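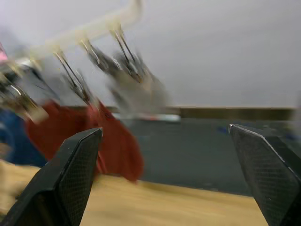

Clip rail, left side, with cloths hung.

SOCK HANGER CHECKLIST, with comments
Banwood laundry room, June check

1. Rail. Run a thumb along the underside and feel for cracks, mainly at the bend.
Result: OK. Faint bowing, no change from last time.

2. Holders. Each one should be a closed loop with no split at the bottom.
Result: OK.

3. Clips. Open and close each clip 7 times. The jaws must meet evenly and the spring must return without help.
Result: 2 clips slow to close. Oiled and retested, now OK. Wipe off extra oil before use or it marks light gray socks.
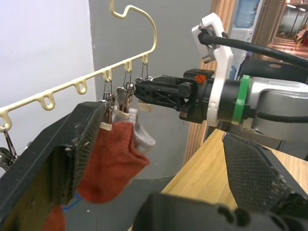
Orketti

4. Hang test. Pinch each sock by the cuff, one clip per sock. Leave a gap between neighbors. Red and gray may share the hanger only after the red pair has been through two washes.
Result: OK. One red sock folded over on itself, rehung straight.

5. Removal. Open the clip fully before taking the sock down. Do not pull against the jaws.
Result: needs attention. Ribbed knits are still coming down with small snags near the cuff. 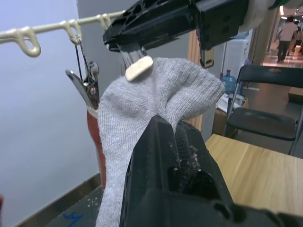 Yupanqui asked whether the snags came from the clips at all, having found the same marks on ribbed socks that had only been dried flat. Comment noted. Dry one pair flat next month and compare.

6. Lint. Shake out knits before hanging and again before pairing.
Result: OK.

7. Hanging point. Check the wire and the tape where it goes around the wooden rod. Replace the tape if an edge lifts.

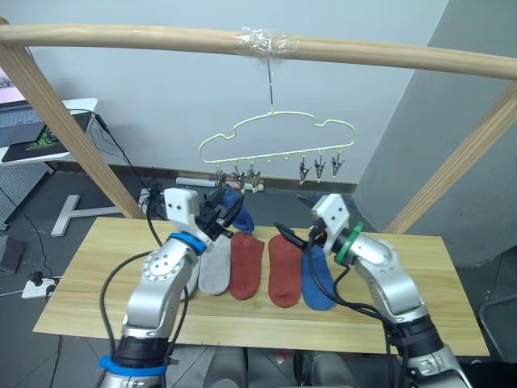
Result: OK, tape to be renewed at the next check anyway. Keep socks on the table in color order until they are paired, and keep drinks off it.

Next check: July. Spare clips are in the Clenitz box, bag 17.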